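Flirkgate opens its back room for a winter of cardboard building
3 min read

If you've been hanging on to the tubes from your wrapping paper, your moment has come! Flirkgate, the shared workroom behind the old Groltau shopfront, has started a weekly cardboard session, and the first one filled up well before the kettle had boiled.
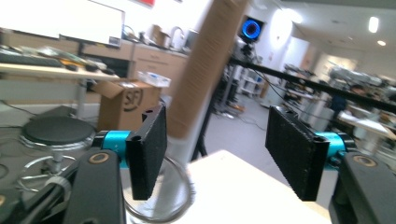 The idea came from Corentin Hervieu, who has been making things out of packaging for years and finally ran out of space at home. He started with marble runs for his nieces, moved on to desk organisers, and then to a lampshade he's still very proud of (it's a good lampshade). When a regular spot came up at Flirkgate, he put his name down the same afternoon.

"People see a tube and think it's rubbish," he told us. "I see a table leg, or a tower, or a really good place to keep knitting needles. It's strong stuff if you keep it upright."

Sessions run on Tuesday evenings and go for two hours, though the first went quite a bit longer. The room suits it beautifully. There are white tables to build on, a work desk with a stool pulled up near it, light wood cupboards along the wall and a tap at the back counter for washing off the glue. The floor is a plain grey one that doesn't mind offcuts.

Opening night was given over to towers. Everyone got the same pile of tubes and flattened boxes, and the only rule was no sticky tape until the second hour. That rule caused a fair bit of grumbling, and then some really clever slotted joints. One group of four built a leaning thing with a spiral ramp that carried a marble nearly all the way down before it shot off under the shelving. Huge cheer anyway!

Next up is furniture for small people, meaning dolls, teddies and possibly one very patient cat. After that the group will try rolled brown paper, wound tightly and glued along the edge, to see how it compares with a bought tube. Corentin reckons it'll hold up surprisingly well. A few people have already started practising at home and comparing notes on which glue dries clear.

The longer plan is a cardboard city for the Sala community fair in November, with every builder contributing at least one block. There's talk of a working drawbridge - and a lively argument about whether the town hall should have a dome. Domes are hard in cardboard. Someone has gone off to look into it.

Kids are welcome from age nine with an adult along, and it costs $5 a head, which covers glue, string and a cup of tea. Prastix, the frame shop two doors up, is saving its long tubes for the group and says it usually has about a dozen by the end of the week. Cutting mats and safety rulers are there to borrow, but bring your own scissors if you have a pair you like.

Donations of clean cardboard can be dropped off during opening hours. Tubes of any length are wanted, the thicker the better, along with shoeboxes and sturdy cartons. Please take off the staples first, and leave the pizza boxes at home. Polystyrene can't be used either, sorry.

To save a spot, put your name on the sheet by the front door at Flirkgate or just turn up a little early. There's usually room for one more at the end of a table.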